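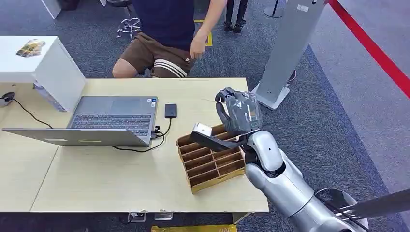
Third week of the Homora trial and I still haven't made up my mind about the thing. The lease runs out at the end of July, Narkcombe wants a yes or a no from me, and all I've got is a notebook full of arrows and question marks. Today was the small parts job, which is the one I care about (the rest of the demo list is stuff we'd never pay for). We had the cardboard organizer on the desk with all those skinny compartments, and the hand was up over it with the flat black paddle, little white block out at the far end, and I caught myself holding my breath like I was watching somebody parallel park my car!

Things I want to remember before I sleep:

The fingers are better than I expected. I'd been leaning toward the Bultov, mostly on price, but Bultov only ships a pincer, and you have to buy a different tip for every tool. With the Homora I just hand it the paddle. Well, I say "just" – the setup menu has 23 screens and I got lost on the same one as yesterday, the one where it asks for "grip intent" and gives you no back button. Who signed off on that?

Speed, meh. I logged 172 tries today, and 4 of those I had to throw out because I'd typed the wrong slot size. My fault. It isn't fast, and Roy's sales guy can quit telling me it is. But I don't need fast, I need it to do the boring stretch after lunch when my own hands get sloppy.

Malsha Wanigasekara called from support around 3 and she was great, stayed on nearly an hour and never once read to me from a script. She says the menu gets redone in the next update. I asked if that's in the lease price or extra and she said she'd find out, so, hmm. Write that down. ASK AGAIN.

Also the manual keeps saying "operator" and "supervisor" like they're two different people. At our place they're both me, with a sandwich.

Tomorrow I want to try the narrow slots only and leave the settings alone all morning. Need to bring the good notebook and my own charger.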